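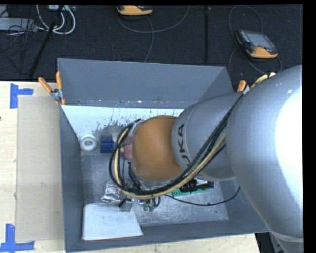 Figure 4. Open grey bin on a wooden tabletop.

4 Setting up the sorting table

This section covers the assembly and first use of the Stinach household paper sorting system. It assumes that the parts have been unpacked and checked against the list in section 3. Set-up takes one person an afternoon, not counting the time spent on the papers themselves.

4.1 Choosing a position

The table must stand on a level floor with access from both long sides. Do not place it against a radiator or beneath a window that is opened regularly. Direct sunlight fades thermal paper, such as till receipts and older fax sheets, within a season.

1. Clear the floor area and check it with a spirit level. A slope that lets a pencil roll is too great.
2. Place the table frame in position with the feet wound fully in.
3. Wind each foot out until the frame no longer rocks. Tighten the lock nuts by hand, then a quarter turn with the spanner.
4. Lay the top on the frame and fit the four screws loosely. Tighten them in diagonal pairs.

Note: Tables supplied before December have three feet of fixed height and one that can be adjusted. For these, pack the fixed feet with the fibre shims from bag C.

CAUTION: Do not drag the table with the top fitted. The screw inserts will pull out and cannot be refitted in the same holes.

4.2 Preparing the bins

The full system uses an intake bin, a holding bin and a discard bin. All have the same outside measurements and can be exchanged, provided that the labels are moved with them. A small household may begin with intake and discard only and add the holding bin later.

1. Wipe each bin with a dry cloth. If a bin has been washed, leave it upside down overnight before use. Paper laid in a damp bin will cockle, and the lower sheets may stick together.
2. Fix a label to the short side that faces the operator. Use the pre-printed labels on sheet 2 or write on the blank ones in pencil.
3. Set the intake bin at the left-hand end of the table and the discard bin at the right. Left-handed operators may reverse this order.
4. Place the holding bin on the far side, within arm's reach.

Note: Bins are used without lids during sorting. Lids belong to storage and are dealt with in section 6.

4.3 Filling the intake bin

Fill the intake bin to no more than two thirds of its depth. A full bin is awkward to lift and encourages the operator to take papers from the middle.

1. Collect papers from one place at a time — a drawer, a shelf, a single carrier bag — and keep them in the order in which they were found.
2. Remove rubber bands, bulldog clips and plastic wallets. Leave staples in place at this stage.
3. Lay the papers flat with the long edge parallel to the long side of the bin.
4. Put a coloured slip on top of each batch before adding the next. Write the source of the batch on the slip.

CAUTION: Papers with visible mould must not enter the intake bin. Seal them in a bag and refer to section 9.

4.4 First pass

The first pass separates papers by kind only. Do not read letters during the first pass and do not attempt to put anything in date order.

1. Take the top batch from the intake bin and place it on the table with its slip.
2. Sort the batch into piles: money, property, health, correspondence, other.
3. Put envelopes with nothing in them, advertising and duplicate circulars straight into the discard bin.
4. Put anything that cannot be placed within a few seconds into the holding bin.
5. When the batch is finished, write the letter F on the slip and move it to the slip box.

A practised operator will complete 18 batches in a working day. Beginners should expect far fewer and should stop when the holding bin starts to fill faster than the piles, as this is usually a sign of tiredness.

If the session is broken off part way through a batch, lay the slip across the unsorted remainder and return both to the intake bin. Do not leave piles on the table overnight.

4.5 Second pass

The second pass puts each pile in order and moves it into folders. Use the Stollov pattern folder, which has a square base and stands unsupported. Other folders may be used if they are of a similar height.

1. Take one pile. Sort it by sender, then by date with the newest at the front.
2. Remove staples with the flat lifter. Do not use a claw remover on paper that has turned brown.
3. Place each group in a folder. A folder holds 147 sheets of ordinary office paper when filled to the line.
4. Write the folder number on the tab and enter it in the register.

Note: The register supplied has 556 lines. Continuation sheets are available under the Natedau stationery range. Carry the last folder number forward to the top of the new sheet.

CAUTION: Do not write on a folder while papers are inside it. The impression will go through to the sheets beneath.

4.6 Emptying the holding bin

Empty the holding bin at the end of each session, even if it contains only a few sheets. Anything still unplaced after two sessions goes into a folder marked Unplaced and is entered in the register in the normal way.

4.7 Emptying the discard bin

The discard bin is not a waste bin. Leave its contents for one week before disposal, and look through them once more on the last day. Shred any sheet that carries an account number or a signature.

4.8 Faults

Table rocks after assembly: slacken the lock nuts, wind the feet out again and retighten.

Bin slides on the tabletop: fit the self-adhesive pads from bag D, one to each corner of the base.

Labels lift at the corners: the surface was dusty or cold when they were applied. Clean the bin, bring it to room temperature and fit a new label.

Folder leans when half full: insert the Jafarzadeh spacer behind the last sheet and move it back as the folder fills.

Slip lost from a batch: write a new slip marked Source not known. Do not guess.

Section 4 last revised January 2, 2018. Owners of the earlier three-bin set should also read the supplement on label sizes.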